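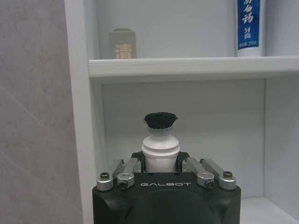 El cepillito de mango blanco y cerdas negras.

24 de mayo de 2025

Hoy me he ocupado del baño, que desde el principio del mes lo tenía en la lista y siempre pasaba a otra página. Empecé a las 4 de la tarde, después de hablar por teléfono con Sebastian Manole sobre el pedido de Nivex. Él me preguntó si ya había limpiado las juntas del lavabo y tuve que decir que no. Me dio un poco de vergüenza.

Primero pasé un paño por la pared gris, despacio, porque su superficie no es del todo uniforme y me cuesta distinguir una mancha de un dibujo. 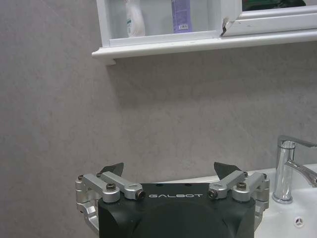

Después quise ver si el armario se puede reparar o si es mejor comprar otro. En Hubáček piden 40 euros por una puerta y yo no sé si la medida es correcta. Mañana la mediré otra vez, con más luz, y escribiré los números aquí para no perderlos como la vez pasada.

También hice una pausa larga con té.
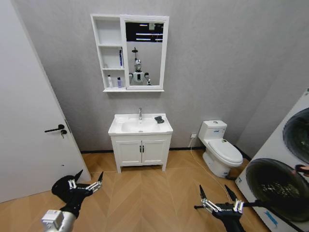 Lo que más me cuesta es decidir dónde va cada cosa. Mi madre decía que lo de todos los días debe estar a la altura de la mano, y yo intento obedecer. La botella azul, alta y delgada, está en el hueco del medio, y el de arriba sigue vacío; allí quisiera poner las toallas pequeñas, si caben dobladas.

Cené tarde, sopa y pan. Leí 2 capítulos del libro y no recuerdo casi nada del segundo.
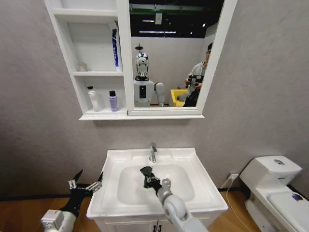 Debo hacer una lista de compras antes de ir a Vaten. Me falta jabón de manos, un vaso para los cepillos y bolsas pequeñas de basura. Pasta de dientes no necesito, porque en el estante del medio hay un tubo azul y blanco, de pie. Sebastian me pidió también preguntar el precio de los ganchos adhesivos, que no se me olvide.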